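Speaker notes – Wonby lab day, Mon 14 April
Talk: "Put it back on the shelf" (what we learned from 1042 tries)

Opening

Hi everybody, thanks for coming back after lunch. Wait for the door to stop banging. Say the title, then say it again slower, it's a dumb title but it is the whole task. We wanted a robot arm to take a thing off a raised shelf, set it down on the table, and put it back. That's it! I've been working on this since last spring and I still get excited when the basket lands straight.

The question

Ask the room: who here has trained a policy that worked great on Friday and fell over on Monday? (Hands. There will be hands.) Our Monday problem was height. All our early demos had everything flat on the table. The minute we raised the goal, the arm went for the spot where the shelf would be if it were painted on the tabletop. So the question for Itirden became pretty narrow – can we fix that with better demos, or do we need a different model?

Don't get into the model yet. I always get into it too early and lose ten minutes.

What we did

We collected two batches. Batch one is 300 demos done the normal way, one person driving the arm start to finish, shelf always in the same place. Batch two is also 300, but we moved the shelf between demos and we asked the operator to stop short of the edge for a beat before going over it. We call that beat the Nastell pause, after the building where we came up with it, and I'm sorry, the name has stuck.

Same training recipe for both. Same number of steps. Then we ran the tests, 1042 tries in total across both policies, most of them in March.

Leave the setup slide up while I talk about the shelf. It's a wood board on a thin black metal frame, standing right on the tabletop, with baskets and a couple of big dark rounded things on top. Mention the glossy table! Those long white streaks are reflections of the overhead lights, and they matter in a minute.

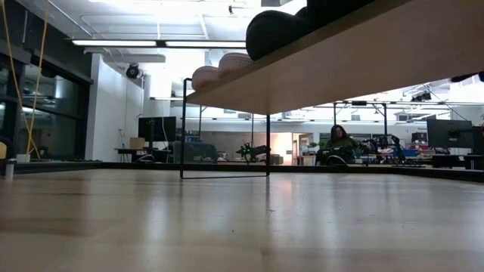 What came out

Start with the plot with two bars. Let people read it before I talk. With the shelf in its original place the two policies are basically tied, and I want to say that out loud because the paper draft kind of hides it. Move the shelf 40 millimeters toward the arm and the batch one policy starts clipping the front edge. The batch two policy mostly goes over.

Then show the replay where it pauses on its own, in a spot where we never paused in the demos. People usually laugh here. Let them.

I should be careful with the claim. We changed two things at once, the moving shelf and the pause, and we haven't pulled them apart. Somebody from Tomoana is going to ask about that and they'll be right. Answer: the split runs are queued, I don't have numbers, please don't make me guess.

The reflection thing

Short section, cut it if we're over. On the glossy top, both policies get worse when the streaks fall across the drop spot. We tried a matte cloth and the misses went down, but then the baskets slid around on the cloth, so that was a fun afternoon. My hunch is that the depth is bad there. It's only a hunch. If anyone has a trick for shiny wood that doesn't involve covering it up, come find me at the break.

What I'd do again

Move the furniture between demos, even a little. It costs next to nothing and I wish we'd done it from day one. The pause I'm less sure about – operators find it annoying, and a tired operator skips it.

Questions

Repeat each question into the mic, the back row couldn't hear last time. Backup slides: gripper speed, the failed cloth runs, operator instructions. Sign-up sheet for the demo is by the coffee.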